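Review: the Dovau basket-weaving kit from Peltonen, five months on

I'd wanted to learn basketry ever since a wet afternoon in Clamdale, when I stood far too long in front of a stall of willow log baskets and came home with an empty purse and a head full of ideas. So when my sister asked what I'd like for my birthday I said the Dovau kit from Peltonen, the bigger one with enough cane for more than one go, and she very kindly obliged. I've had it long enough now to have made a proper mess of it and then a fairly decent job of it, so I feel able to say something useful.

You get a bundle of round cane in two thicknesses, a bodkin, a pair of side cutters, a tape measure I never use (mine is older and nicer) and a booklet of 32 pages. No base boards, which I was pleased about, as I wanted to weave my bases from scratch like the baskets I grew up with.

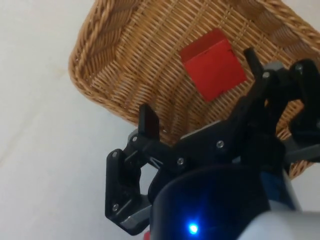
The cane itself is lovely stuff. It soaks up well in a washing-up bowl of warm water, bends without complaint and hardly ever splits, and when it did split on me I'd nearly always let it dry out while I answered the phone. The booklet says to soak for up to 20 minutes and I'd stick to that. I forgot one bundle overnight and it came out grey and whiskery, fit for tying up the sweet peas and not much else.

The bodkin is good too, with a nice fat handle that sits in the palm. The cutters are less good. They managed my first basket, chewed their way through the second, and after that I went back to the pair from the shed. If Peltonen are reading, please spend a little more on the cutters and leave out the tape measure!
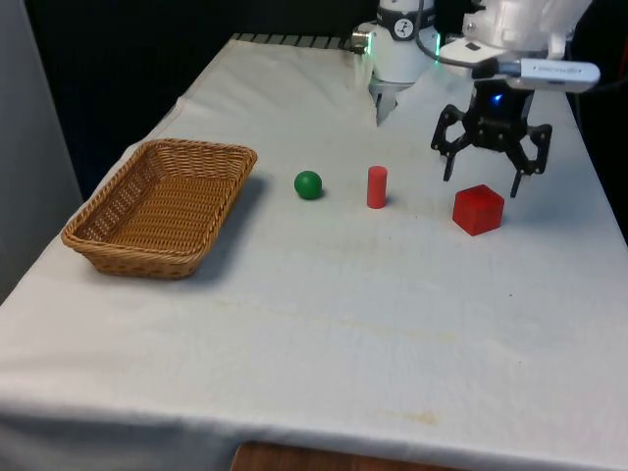
Now, the booklet. I do wish they'd had somebody outside the firm read it through before printing. The opening pages are charming and clear, and I had my base stakes crossed and tied in a single evening with a cup of tea going cold beside me. Then you reach the side weaving and it all speeds up terribly. There is one small drawing for turning the stakes upwards, and it's drawn from underneath, so I spent a good while holding the page over my head. My friend Mehwish Shaikh has been weaving for years and she sorted me out over the kitchen table, mostly by taking the thing off me and doing three stakes herself while I watched. 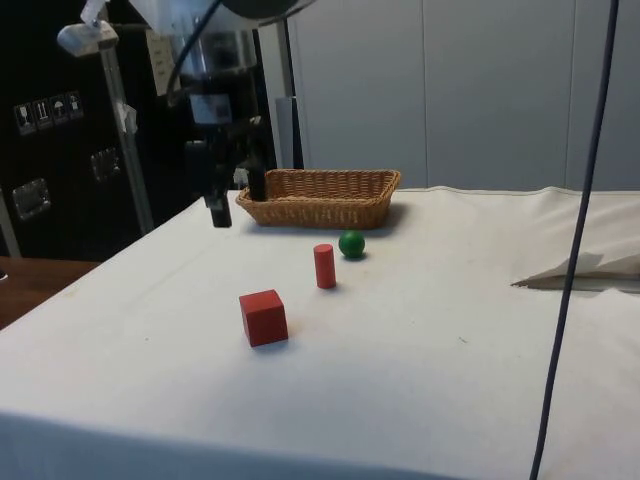
Corners deserve a paragraph of their own, being where most of my bad language was spent. The kit starts you on a round basket, quite rightly, and then moves you to an oblong one with hardly a word about the change. What you're hoping for is the sort of shape the tan one has up there behind the green ball, low in the side, rounded at the corners and opening out just a touch towards the rim. My first attempt leaned in like a tired tent. Mehwish's advice was to ease the tension as you come round each bend and to keep pressing the stakes outwards with your thumb, and it made all the difference to me.

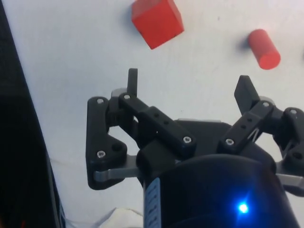
Red cube and red cylinder on a white tabletop.

As for the border, the booklet gives you a simple tucked one and a plaited one. Do the tucked one first. I was greedy and went straight for the plait, and had to soak the whole rim again and unpick it twice.

I did look at the Dredari kit as well, which a neighbour lent me for a week. The tools are better and the instructions far better, but the cane is thinner and there's less of it, so you'd be buying more quite soon. If you have a patient friend nearby, get the Dovau. If you're learning on your own, I'd lean towards the Dredari and order extra cane when you need it.

Four stars from me, and it would have been 5 with decent cutters. I'm starting a bread basket next and hope to have it done by September, when my sister comes to stay.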